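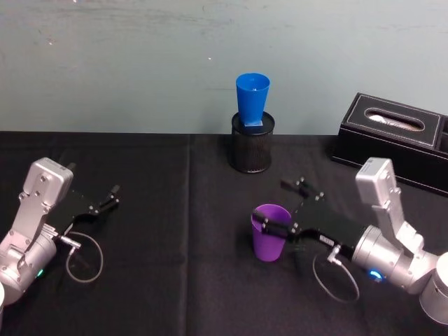
**Robot club asks two arms to stack cups, settles in for the winter**

*16th January*

The Deneseo student robotics club is back at work on its entry for the Wokden Tabletop Challenge, an event in which expensive machinery is invited to do what most toddlers do for free. The task this year is cup handling with two arms. Teams get 9 minutes at the table and lose points for anything that ends up on the floor.

The club has logged 452 practice runs since October. Members call 391 of them "informative," a word that covers a lot of ground in robotics and very little in cup stacking.

Practice takes place on a black cloth, with purple and blue plastic cups and a mesh holder of the sort usually found guarding ballpoints. The holder is the tall part of the course. Anything put on top of it has to stay there until the judges have finished writing, and judges are said to write slowly.

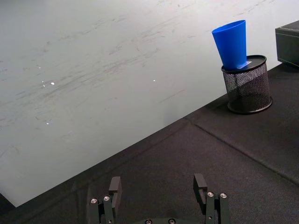 *A blue cup, leaning, on top of the mesh holder, ahead and to the right of the gripper's open fingers.*

Club members have split into two camps over strategy. One wants slow, careful moves and a modest score. The other wants both arms going at once and has been asked to bring its own cups.

The Vekidel workshop is lending the club bench space through the end of the term. New members are welcome and need no experience with robots, though patience is listed on the sign-up sheet as required, and underlined.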